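Flistorar Robot Work Area — Walk-Through Checklist with Comments

Site: Gedach workshop, ground floor
Period: February
Checked by: Seema Sengar
With: Junhao Wan (tidy-up station), Ifeanyi Idahosa (maintenance)

Marks used: OK, FIX, WATCH

1. Start of shift

1.1 Emergency stop pressed and released before first run — OK
Junhao does this before his coffee now. Love it!

1.2 Operator signed in on the board — OK

1.3 Speed limit set to 200 mm per second while people are in the area — OK
Everyone at the station could tell me the number without looking it up, and that was a real pleasure to hear.

1.4 Joint covers and screws checked by hand, power off — OK
Ifeanyi found one loose screw last month and has added it to his own list.

2. People and jobs

2.1 Each operator trained on the Brarkine controls — WATCH
14 of 16 are done. Gerrit Smits and one new starter are booked for the next round.

2.2 Job rotation followed — OK
This is the part I'm happiest about. Sorting and clearing used to mean a whole shift of bending and reaching, and now the same people teach the arms, check the grips and step in when something goes wrong. Josefien Verstraete told me her shoulder has stopped bothering her in the evenings. She also said the watching can get tiring in its own way, so we've cut the turns at the screen to 45 minutes. Please keep to that, even when a run is going well.

2.3 Operators know they may stop a run at any time, no questions asked — OK
Junhao stopped one while I was standing there. Good call, and quick.

2.4 Suggestions from the floor answered — FIX
Two are still open from the Hermans visit, both about glare on the screen. Mine to chase.

3. Floor and surroundings

3.1 Cables on the floor taped or routed away from where people walk — FIX
A thin white one and a dark gray one, the gray running toward the cabinet. Ifeanyi will reroute both.

3.2 Fan has its grille on — OK
Wire grille in place.

3.3 Items on the cabinet stable before the arms move in — WATCH
A full orange and white bag and a tall cardboard box share the top, with small things beside them. I'd like the box checked by hand before each run.

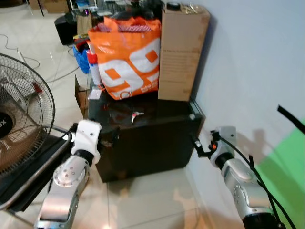

4. End of shift

4.1 Arms parked and power off at the wall — OK

4.2 Grippers wiped and looked over for wear — OK
Spare finger pads are in the second drawer. Take one, write it down.

4.3 Handover note written — WATCH
The notes are getting so much better — more about what the arms struggled with, less "all fine." Please add the time of any stop.

Open actions
Cables: Ifeanyi, before the next early shift
Training for the last two: Seema
Screen glare: Seema
Box check added to the start card: Junhao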